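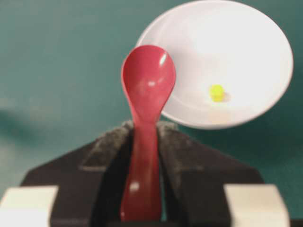 4. Setting up the spooning exercise

This section explains how to prepare the table for the Tradano spooning exercise and how to do one round. Please read it to the end before you begin, also if you already know the pouring exercise from section 3.

You need from the box:
- the red spoon
- the large white bowl
- the small bowl, for resting the spoon
- the speckled dish
- the bag with yellow pieces

Caution: The yellow pieces are small and can be swallowed. Keep the bag closed and away from children under 6 years.

4.1 Preparing the table

1. Choose a table with a plain surface of one colour. On a patterned cloth the small pieces are difficult to find again.
2. Wipe the surface and let it dry.
3. Put the large bowl in front of the person, at a comfortable reach.
4. Put the small bowl further back and on the side of the hand that will be used. Lay the spoon into it with the handle upwards.
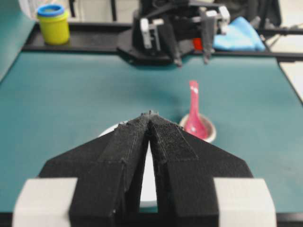
Fig. 4-1. Spoon resting in the small bowl.

Note: For a left-handed person, change the sides. All other steps stay the same.

4.2 Doing one round

1. Place the speckled dish close to the large bowl, and leave a little space between the two. If they touch, the dish moves every time the bowl is pushed.
2. Put one yellow piece in the dish. Do not begin with more than one.
3. Take the spoon by the handle, well behind the scoop. A grip near the end of the handle is harder, so keep it for later rounds.
4. Pick up the piece with the spoon and carry it slowly to the large bowl. 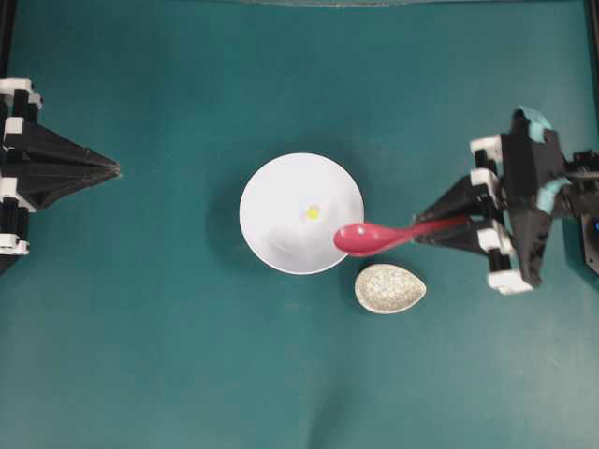 5. Turn the wrist until the piece slides down. Do not shake the spoon, and do not knock it on the rim.
6. Return the spoon to its resting place before you start the next round.

If a piece falls on the table, leave it there until the round is finished. Then put it back in the bag by hand.

4.3 Keeping the spoon level
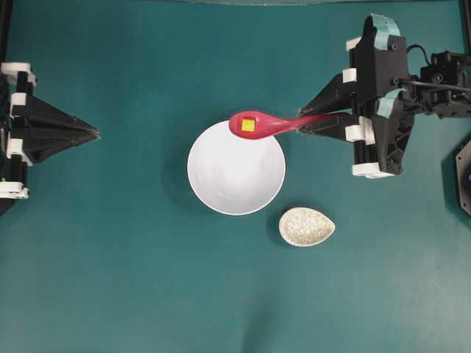

Most dropped pieces are lost when the spoon is tilted too early. Ask the person to stop for a moment over the bowl and to look at the scoop before turning it. The yellow cube should still sit near the middle of the red scoop, with the scoop already above the rim. When it lies at the edge, go back to the dish and start again – this is not counted as a mistake.

4.4 After use

Wash the spoon, the bowls and the dish by hand in warm water. Do not use a scouring sponge. Spare yellow pieces are sold in bags of 100.

Steltard Home Practice Guides | Text: Akua Amoah | © Steltard | Contact us | Back to top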